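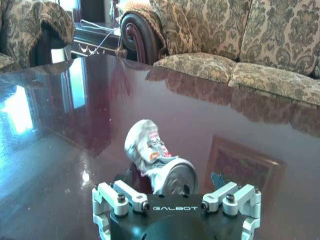 Does the Bin Know Where It Goes? Speaker notes
Rigoberto Figueroa, Pludbridge Public Library, December 2021

Opening (keep it short)

Thank the library. Mention the coffee is in the back and the restrooms are down the hall. Say up front that I recycle, I have done it for years, and I am not here to tell anyone to quit. I am here to ask what we get for it, and who is doing the counting.

Ask for a show of hands: who has ever put something in the recycling and hoped for the best? Wait. Put my own hand up.

The claim

Read the line from the Flodska brochure out loud, slowly: "Every item you sort is an item saved." Then read it again. Saved from what? By whom? The brochure has a lot of green ink and a photo of a meadow. It has no address for the sorting plant.

I wrote to Flodska in July and asked where the town's mixed load goes after pickup. The reply thanked me for caring about the planet. I wrote again and got the same reply with a different name at the bottom. (Pause here, people usually laugh. Don't push it.)

What Flodska does publish is a collection rate. Explain the difference between collected and recycled, because the whole talk hangs on it. Collected means a truck took it away. Recycled means somebody turned it into something. A company can be excellent at the first and terrible at the second, and the yearly report will look the same.

Metal is the easy case

Give credit where it's due. Aluminum is worth money, it melts down well, and a scrap buyer will take it without a speech about the future. If everything in the bin behaved like a soda can I would have no talk to give. Crushed cans are a bit of an argument – some sorting lines prefer them whole, some don't care – so tell people to ask their own hauler and to be ready for a vague answer.

Then the question I want them to carry home: why is the can always the thing on the poster? I think it's the one item that makes the numbers look good. Nobody prints a poster of a yogurt lid. 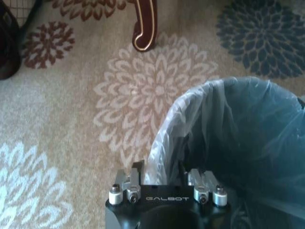 Sorting at home gets all the attention, and I think it gets too much. The advice always assumes a kitchen with room for a row of labeled containers and a person with time to rinse. Most rooms I've been in have one bin for everything. A round bin with a see-through bag in it, standing on a flowered carpet, is what sorting looks like in a lot of homes and waiting rooms, and whatever goes in there gets tied up together. You can blame the people who use it if you like. I'd sooner ask why the scheme was designed for somebody else's floor plan.

If anyone brings up the Rirnura smart bin: yes, I have seen the ad. It sells for $499 and it plays a chime when you use the right side. I asked the salesman what happens to the contents once the truck comes, and he said that was outside the product. Fair enough. It is outside the product. It is also the entire question.

The bag problem

Slow down for this part, people write it down.

Plenty of single-stream plants don't want recyclables tied up in plastic bags. Thin film can wrap around the sorting equipment, and a crew may have to shut down and cut it out. At some plants a full bag gets pulled off the line unopened and thrown away with everything inside it. So you can do every single thing right at home and lose it to the liner.
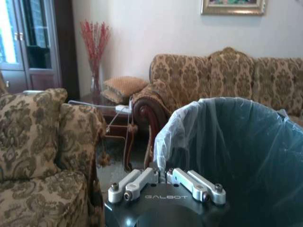 Lined bin. Empty it loose if your hauler asks for that.

Does Pludbridge tell you this? Hold up the town leaflet. It's on the back, second column, in gray type, under the paragraph on holiday pickups. I had to get my reading glasses. If the rule matters as much as the crews say it does, why is it there?

The Alarcón comparison

Careful with this one. Alarcón is the town people like to throw at me, the one that switched to separate bins for paper and metal. Their supporters say the load got cleaner. Maybe so. They measured it for 5 weeks, they picked the streets, and 2 of the 4 routes were dropped from the final table with no note. I would like it to be true, and I still wouldn't sign a contract on it.

If someone in the audience worked on that study, let them talk. Don't interrupt. Ask about the dropped routes afterward.

What I would ask for

Ask the town for the name of the plant, the tons in, the tons sold, and the tons buried. Put it on one sheet of paper, every year, same layout. Flodska must have these numbers already – they get paid by weight.

Until then: keep the metal, keep clean cardboard, and be a little suspicious of anything that comes with a meadow on it.

Questions

Likely ones: compost (not my subject, point to the garden club table), glass (depends on distance to the buyer, say so and stop), whether I'm being paid by anybody (no, and I bought my own parking).

Leave the sign-up sheet for the records request by the door, and bring back the library's extension cord.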